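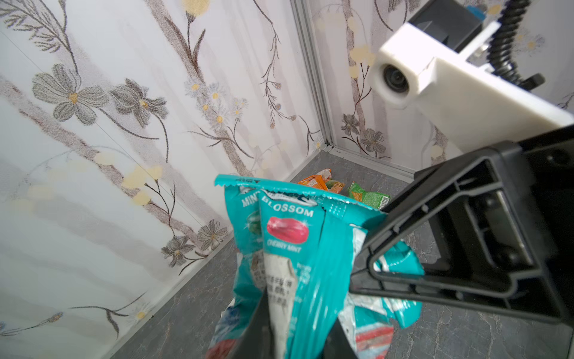 Yaryna Kuzmenko

Okay, snack bag people, I need your brains! I've been having a blast with this setup (wrist camera, soft triangle fingers, a bin full of crinkly packets) and last night it threw the same fault it's been throwing all week. The teal BLOSSOM bag, the cherry mint one, is the worst of the lot. The fingers pinch it in the middle, the bottom half squeezes down into a skinny little twist, and then the controller stops with "grip width below minimum" and the arm just holds there, bag and all, until I clear it.

I love that it stops. I do not love that it stops every time the pinch gets narrow. My log is at 1,854 tries and the width fault shows up in 1,397 of them, almost all on soft bags. Boxes go through like a dream.

Controller is the Caltside board, stock firmware. Any ideas welcome, I'm having way too much fun to quit now.

tinbender_joe

Great grip on that bag, by the way. Your minimum width is set for boxes. The controller sees the fingers nearly shut and figures it missed. Drop the minimum to 2 mm and go have a coffee.

Yaryna Kuzmenko

Ooh, I can try that tonight. It ships at 7 mm and I never touched it!

marrowfield

Please don't do that first. The width check is also what catches a finger that has slipped off its mount. We dropped ours on a Tutstead arm last March, the mounting screw backed out, and the thing closed on nothing and drove a bare bracket into the wall of the bin. Check the screws where the fingers meet the housing, then check the zero, THEN play with settings.

tinbender_joe

That's a maintenance problem, though. You'd have found a loose screw by wiggling the finger. I've run low minimums for ages on bags and pouches and never hit a wall.

marrowfield

Glad to hear it, but "never hit a wall" is what I would have told you the week before. If the check goes, something has to replace it. Motor current works well. If the fingers are nearly shut and the current is climbing, there's film between them. If they're nearly shut with hardly any current, stop.

pelican_drawer

Current is tricky with those open triangle fingers! They bend around whatever they touch, so the load comes on late and soft. We got a much better answer from the wrist camera. Lift a little, look, and if there's still packaging between the fingers, carry on. Slower, but it's so satisfying when it gets a weird crumpled one right.

Also, your bag looks torn open along the top. Are you using the same ones over and over? An empty bag folds up way flatter than a sealed one, and that alone could be feeding your fault.

Yaryna Kuzmenko

Guilty! That one has had a long career. I'll put fresh ones in and run old and new as separate batches.

Update, February 6, 2020: marrowfield, you get a gold star. One finger screw was loose enough to turn by hand. Tightened it, ran the zero again, left the minimum alone. Faults are down a lot on the sealed bags and still happen plenty on the floppy old ones, so the screw was part of it and joe's point about the setting still stands too.

tinbender_joe

I'll take half a point. Try 4 with the screws tight and the arm at slow speed, hand on the stop button.

marrowfield

With the current check on, I can live with 4. Put a paint mark across that screw head so you can see if it creeps.

Yaryna Kuzmenko

Paint pen is already out. Camera check goes in this weekend, and I'll post the log when I have a full batch of each!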